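Sprechernotizen, Teil 2: Fehlerfall Türdurchfahrt

Folie 1. Einstieg

Kurz halten. Das Publikum kennt die Plattform aus Teil 1. Nur wiederholen: Mobile Basis Ferar, Arm mit Greifer, Navigationsstack Skuta, Simulation in Plavumora. Thema heute ist ein einzelner Fehler, der in der Simulation gefunden und zunächst falsch zugeordnet wurde.

Folie 2. Versuchsaufbau

Aufgabe: Tür öffnen, durchfahren, im Nebenraum anhalten. 762 Läufe über mehrere Wohnungsmodelle, gleiche Reglerparameter, variierte Startpose. Türtypen: Vollblatt, Teilverglasung, Sprossentür mit Glasfüllung. Abbruchkriterium ist eine Kontaktkraft oberhalb des Grenzwerts an Handgelenk oder Basis.

Hinweis für den Vortrag: Grenzwert nicht als Zahl nennen, er wurde zwischen den Versionen geändert. Bei Nachfrage auf den Anhang verweisen.

Folie 3. Befund

18 Läufe mit Sicherheitsabbruch. Davon 6 bei Vollblatt und Teilverglasung, alle erklärbar durch schlechten Griffansatz. Die übrigen zwölf ausschließlich an Sprossentüren, immer nach dem Öffnen, immer bei Beginn der Durchfahrt. Der Greifer hatte die Tür zu diesem Zeitpunkt laut Protokoll bereits freigegeben.

Pause. Das ist der Punkt, an dem die meisten auf den Greifer tippen. Das haben wir auch getan.

Folie 4. Erste Hypothese: Greifer öffnet verspätet

Freigabesignal und Fingerposition übereinandergelegt. Kein Versatz, der den Kontakt erklärt. Greifermodell gegen ein anderes getauscht, Abbrüche blieben. Hypothese verworfen. Verlorene Zeit: eine gute Woche.

Folie 5. Zweite Hypothese: Kollisionsgeometrie

Die Sprossentür ist im Modell als ein konvexer Körper hinterlegt, die Sprossen existieren nur in der Darstellung. Das ist grob, für die Kontaktberechnung aber ausreichend. Kontaktpunkte stimmen mit der sichtbaren Türfläche überein. Ebenfalls verworfen.

Folie 6. Ursache

Die Belegungskarte wird aus dem Tiefenbild gefüllt. Unser Sensormodell behandelt Glas als durchlässig, damit es sich wie der reale Sensor verhält. Bei der Sprossentür liefern also nur Rahmen und Sprossen Messwerte nahe der Kamera, die Scheiben liefern die Wand dahinter. Der Filter in Skuta entfernt schmale, isolierte Strukturen als Rauschen. Bei steilem Blickwinkel fallen die Sprossen unter die Mindestbreite und verschwinden aus der Karte. Übrig bleibt der senkrechte Rahmenholm. Der Planer sieht einen Pfosten und rechts davon freien Raum.

Folgerichtig lässt der Planer den Arm beim Einfahren auf der Seite des Türblatts und spart die Rückzugsbewegung. Der Arm schlägt gegen das Blatt.

Folie 7. Blick in die Durchfahrt

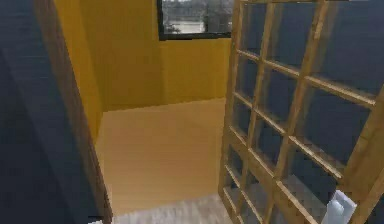 Fitriani Yeoh wandte nach dem Probevortrag ein, der Filter sei hier nur der Auslöser, der eigentliche Fehler liege in der Zustandslogik: Ein Türblatt, das der Roboter selbst bewegt habe, dürfe nicht allein deshalb aus der Karte fallen, weil der Sensor es nicht mehr bestätige. Sie würde den Filter unverändert lassen und das Blatt als bekanntes Objekt mitführen.

Der Einwand ist berechtigt und in die Folien 8 und 9 eingearbeitet. Im Vortrag so wiedergeben, mit Namensnennung.

Auf der Folie den Holm und das Sprossengitter zeigen, Blickwinkel auf die Türfläche ansprechen. Danach den Kartenausschnitt als Overlay einblenden (zweiter Klick, verzögert etwas).

Folie 8. Maßnahmen

Türblatt wird ab dem Griffkontakt als gelenkiges Objekt geführt, Öffnungswinkel aus der Armkinematik geschätzt. Nach der Freigabe bleibt das Objekt in der Karte, bis die Basis den Türbereich verlassen hat. Rückzug des Arms vor der Durchfahrt ist jetzt Pflicht und kostet 6 Sekunden je Tür. Mindestbreite im Filter unverändert.

Der Wiederholungslauf mit denselben Startposen ergab an Sprossentüren keinen Abbruch. Die Griffansatzfehler bestehen weiter, sie haben mit der Änderung nichts zu tun.

Folie 9. Offene Punkte

Schwingt das Blatt nach der Freigabe zurück, ist der geführte Winkel falsch. In der Simulation hält die Reibung im Scharnier das Blatt fest, bei realen Türen ist das nicht vorauszusetzen. Der Versuch dazu an der Prüftür im Labor Sfeir ist für März angesetzt. Türen, die beim Start bereits offen stehen, werden von der Maßnahme nicht erfasst: kein Griffkontakt, kein geführtes Objekt. Bis dahin gilt für verglaste Türen reduzierte Fahrgeschwindigkeit.

Reserve, falls nach dem Sensormodell gefragt wird: Reflexionen am Glas sind nicht modelliert. Reale Scheiben liefern je nach Winkel vereinzelte Messpunkte, die Karte kann dort also besser oder schlechter ausfallen als simuliert. Keine Prognose abgeben.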